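Rarumon Community Workshop — tables and benches refresh
Progress report to the Dravgate small grants program
20th April

Quick one this time, sorry, we're in the middle of moving stock between rooms.

Where we're at

Stage one is done. The old shelving is out of the back room, the floor's been scrubbed and the power points checked and tagged. Two of the long benches have been sanded and oiled and are back in use. A third is waiting on new feet, supplier has been slow, chasing again this week.

Stage two is the white tables. These get used for everything — mending, model making, the seed sorting mornings — and they show it. Plan in the application was to replace the lot. We'd now like to keep the tops and put the money into new legs and edging. The surfaces are worn and marked but flat and solid, and a good clean brings most of them up fine. Marks that don't shift we can live with.
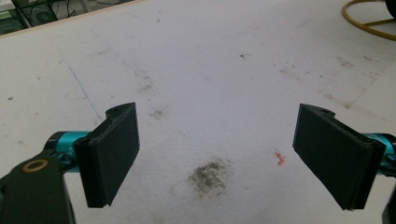 Cleaning method, as you asked last time: warm water and dish soap first, then bicarb paste on anything stubborn, wipe down, dry with a towel. No scourers. We tried a spray cleaner on one corner and it left the colour patchy so thats been dropped.

Money

Spent to date $1172, all receipts are in the shared folder under Musine (the old project name, we havn't renamed it). Includes sandpaper, oil, bench feet deposit and the skip. The skip cost $100 over what we'd budgeted, heavier load than quoted. Covered from our own funds, not asking for more.

Keeping the tops should leave enough for edging on every table plus a proper trolley for shifting them. Quote from Amegashie Joinery is coming, will forward.

Still to do

Bench feet, as above
Legs and edging, once you OK the change
Repaint the wall behind the sink
Labels for the storage tubs — started, not finished

Timing

Back room open again in 3 weeks if the feet turn up. Tables will be done in batches so sessions can keep running. Final report still due November, no change there.

Need from you: a yes or no on keeping the tabletops. Email is fine. Can't order the edging until we hear.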